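니트 모자, 서랍에 처박지 않고 보관하기

우리 집 현관 서랍은 겨울이 되면 닫히지 않는다. 범인은 늘 모자와 목도리다. 얇은 옷은 접으면 얌전히 납작해지는데 니트는 접어도 다시 부풀고, 두 개를 겹치면 세 개만큼 자리를 차지한다. 작년 2월에는 서랍을 무릎으로 밀어 닫다가 손잡이를 부러뜨렸다. 그 뒤로 내가 쓰는 방법을 적어 둔다. 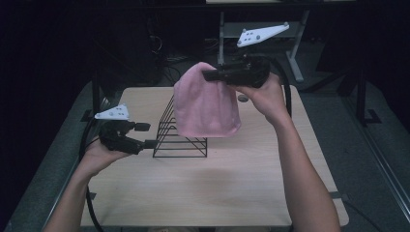
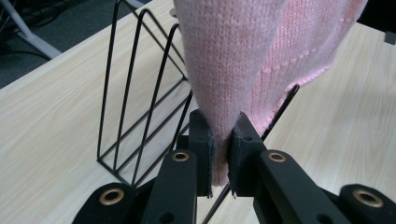
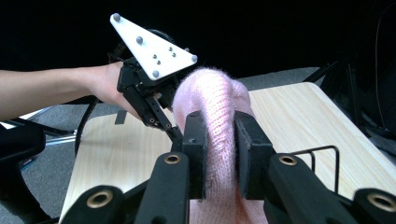
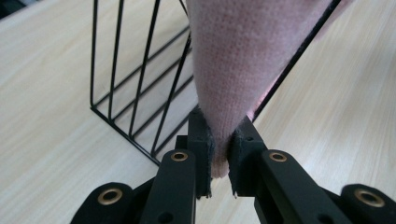

분홍색 니트.

니트 보관의 절반은 어디를 잡느냐에서 결정된다. 급한 아침에는 누구나 제일 먼저 손에 닿는 데를 잡고 당기는데, 니트는 그걸 꽤 오래 기억하는 옷감이다. 첫 번째 사진처럼 위쪽 가장자리 한 군데만 집어 들면 무게가 전부 그 점에 걸리고 나머지는 주름을 지으며 늘어진다. 잠깐 옮길 때야 상관없지만 그 상태로 고리에 걸어 겨울을 나게 하면 봄에는 뿔 달린 모자를 얻는다. 나는 하나 있다. 뿔이 왼쪽으로 휘었다. 그 옆에 서 있는 검은 철사 받침대 같은 물건이 훨씬 쓸모 있는데, 서류꽂이든 접시꽂이든 가는 봉이 여러 줄 있는 것이면 된다. 우리 집 것은 Bozkurt 상표가 붙은 서류꽂이로, 영수증을 정리하겠다고 샀다가 영수증은 여전히 빵 봉지에 들어 있고 꽂이만 모자 차지가 되었다.

꽂는 법

모자를 반으로 접는다. 접는 단이 있으면 펴서 한 겹으로 만든 다음 접는 편이 얇다. 단 쪽을 아래로, 둥근 쪽을 위로 해서 칸에 세운다. 한 칸에 하나. 두 개를 쑤셔 넣고 싶은 마음은 이해하지만 그러면 서랍 시절로 돌아간다. 방울이 달린 모자는 맨 끝 칸에 둔다. 어차피 말을 안 듣는다.

목도리는 길이대로 세 번 접고 돌돌 말아 세운다. 너무 꽉 말면 자국이 남는다. 손가락 두 개가 들어갈 만큼이면 알맞다.

꽂이를 고를 때

철사 끝을 꼭 만져 볼 것. 마감이 거친 것은 올을 뜯는다. 나는 못 쓰는 스타킹을 손에 끼고 봉을 한 번씩 훑는다. 걸리는 데가 있으면 고운 사포로 문지르고, 그래도 걸리면 마스킹 테이프를 감는다. 보기에는 흉하다. 모자를 꽂으면 안 보인다.

칸 간격은 넓은 쪽이 낫다. 간격 30밀리미터짜리를 샀을 때는 두꺼운 모자를 꽂을 때마다 꽂이가 통째로 딸려 올라왔다. 지금 것은 50밀리미터인데 어른 모자도 잘 들어간다. 꽂이가 자꾸 미끄러지면 바닥에 고무 패드를 붙인다.

보풀과 털

보송한 실일수록 옆 사람에게 털을 나눠 준다. 분홍 모자 옆에 검은 모자를 두지 말라는 이야기다. 이 문제로 Sarnholm의 보풀 제거기를 샀는데 소리만큼은 이발소 수준이다. 얇은 니트에는 쓰지 않는다. 구멍이 나는 데 1초도 안 걸린다. 가장자리에 삐져나온 긴 털은 당기지 말고 작은 가위로 자르고, 빠져나온 올은 코바늘로 안쪽에 넣는다.

빨래한 다음

젖은 니트는 마른 니트보다 훨씬 잘 늘어난다. 한쪽 끝을 집어 올리지 말고 두 손으로 밑을 받쳐서 든다. 수건 위에 펴고 수건째 말아 물기를 뺀 뒤, 모자라면 밥그릇을 엎어 씌워 말린다. 작은 냄비도 해 봤는데 손잡이 자국이 났다. 다 마르기 전에는 꽂이에 꽂지 않는다. 철사 자국이 그대로 찍혀 석쇠에 구운 모자처럼 된다.

댓글로 Zlata Skoryk 님이 옷걸이에 빨래집게로 매다는 법은 어떠냐고 물으셨다. 얇은 면 모자는 괜찮다. 니트라면 집게를 단의 안쪽에 두 군데 이상 물리고, 하룻밤만 걸어 두시길. 이불장용 대형 꽂이는 아직 써 보지 않았다. 써 보면 이 글 아래에 덧붙이겠다.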